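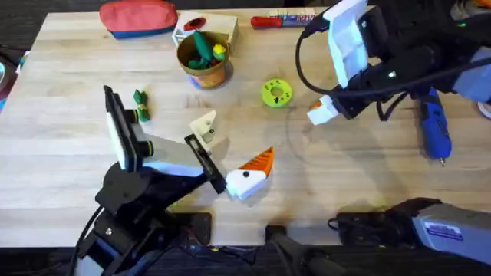 Clillport, 25/05/2023

Project report: Where the Toys Go
Nordin group, Imden module

Our brief was to study how small things get put away on a shared table. We chose toys, on the grounds that they are cheap and that we already knew how to lose them.

The table is wood, in long strips, and everything on it had to earn its place. Along the top edge we kept a zippered pouch in coral red and blue, a white holder with a red piece in its round opening, and a cup with a blue base for the toy pieces. The green ones stand up and lean in the cup. The yellow one pokes out at the rim, a position I have come to respect. The orange and white wedge was entered in our notes as "carrot" and, a page later, as "fish". We lost marks for this in the interim report and I suspect we will again. 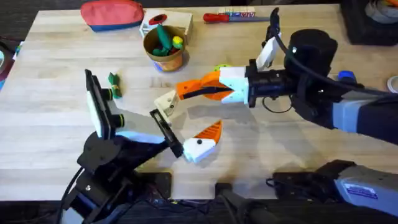
Our log runs to 781 entries, which is 70 more than the plan asked for and mostly my fault. Planning began in November under the title Prustik, and the 4 rules we wrote then came down to one we kept: clear the middle of the table first. The edges can wait, and in my experience they do.

Still to do: agree on carrot or fish, retype the notes, return the pouch.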